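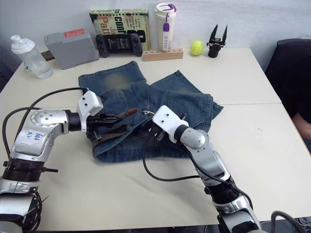
Bratbridge BR-2 Tabletop Garment Cell
Two-arm bench cell for folding, sorting and belt / strap handling
Sold by Trekcombe Automation Supply

In stock. Part no. TC-1758. Ships on one pallet, arms boxed separately.

Page updated Fri 11 September. Old July spec sheet is withdrawn, please bin it.

WHAT YOU GET
Two arms with parallel grippers
One spare gripper
Wrist camera for each arm
Controller, pendant, enabling switch
Cable kit and strain relief clips
Printed safety file (see below)

Table not included. Most customers use their own. Flat, rigid, no castors please.

SIZE AND WEIGHT
Footprint with arms folded: 1,793 mm wide
Shipping weight: 381 lb
Mains: standard single phase

STANDARDS AND PAPERWORK
We get asked about this more than anything else so here it is in one place.

Arms are supplied for integration under ISO 10218. Part 1 covers the robot, part 2 covers your application and the cell you build around it. We can help with part 2. We can't sign it for you.

Contact limits for working near people: see ISO/TS 15066 and do the measurements on your own setup, with your own gripper fingers and your own workpiece. Swapping fingers means measuring again. Yes, even for the same shape in a different material.

Risk assessment template is in the safety file, 8 pages. Fill it in before first power-up. A jeans job and a towel job are two separate assessments. Buckles, rivets, zips and anything hard on the garment go on the sheet as their own line.

GOOD PRACTICE AT THE BENCH
House rules from our demo room. Copy them, change them, stick them on the wall.

- Mark the reach of both arms on the table with tape. Both arms, and the overlap.
- Personal stuff stays outside the tape. Drinks with lids only.
- Anyone seated at the table keeps hands and forearms outside the tape while drives are live.
- No lanyards, no loose sleeves, hair tied back.
- Leave slack in the cables for full wrist travel but not enough to snag a garment. Check at start of shift and after every tool change.
- Reduced speed for teaching, always. One person holds the enabling switch and that person does the talking.
- Strap and belt work: grip on the free end, low force, and set the pull limit before you set the path. A belt threaded through loops will drag the whole garment with it.
- Stop before reaching in. Pause is not a stop.
- Spare gripper is stored powered off and unplugged. Don't hot swap.

Yen-ting Liu runs our integration desk and wrote most of the above. She also wrote the belt section of the safety file, which was only half a page untill last year.

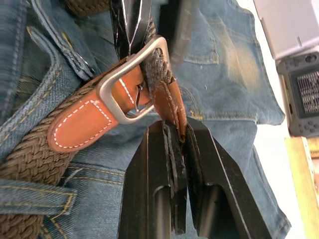

Belt handling on denim: fingers closed on the leather tip, seen from the wrist.

OPTIONS
Allum soft finger pads, pair. Better on knits, not great on wet fabric.
Yeh table scanner, for zone monitoring. Needs its own safety input, check your controller version first.
Extra wrist camera cable, long
Floor stand for pendant

LEAD TIMES
Base cell: from stock
With Allum pads: same
With Yeh scanner: call us, it varies and the website figure is usualy wrong

SERVICE
More than 1,758 hours on the original finger pads is too many. Replace them. Stop function test monthly, write it in the log, keep the log with the cell. If the log is missing our engineer will do the full test again and you will be billed for the visit.

RETURNS
Unused, in original boxes, with the safety file. Opened gripper boxes are not returnable.

Questions on standards or a risk assessment you're stuck on: ask for the integration desk. Orders and spares: main line, weekdays. Have the part number ready.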